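Torkent Forum > Handheld grippers > Good practice
Thread: Our two-gripper desk rules, please pick them apart!

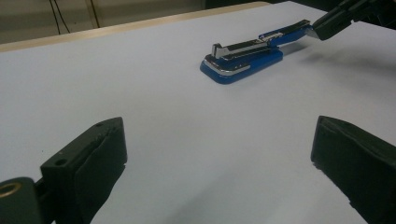

Stapler task, one gripper on the rear end, the other open

osturix_fan
Really happy with how our rules are shaping up, so I'm sharing them!
1. One gripper touches the object before the second one moves in.
2. Fingers fully open on approach.
3. Wipe the finger pads every 40 episodes.
4. Cables stay off the tabletop.
We're aiming for 2000 episodes by July.

liveck_bench
Love rule 2. I don't agree with rule 1 though. People hand things over with both hands moving, and you're training that out of them.

osturix_fan
Fair, but our discard pile shrank a lot once we had it. Collisions were eating whole mornings.

padgrit
Every 40 is too often! We do pads at the start of each shift and have 900 clean episodes. Do write down which end of the stapler gets gripped, it matters more than you'd think.

liveck_bench
+1 to padgrit on the grip end. We log "hinge end" or "front end" and it takes two seconds.

osturix_fan
Ooh, stealing that for rule 5. Keeping rule 1 for staplers and tape, dropping it for handovers. Will post the new version Sunday.

padgrit
Great, I'll try it on our next batch and report back.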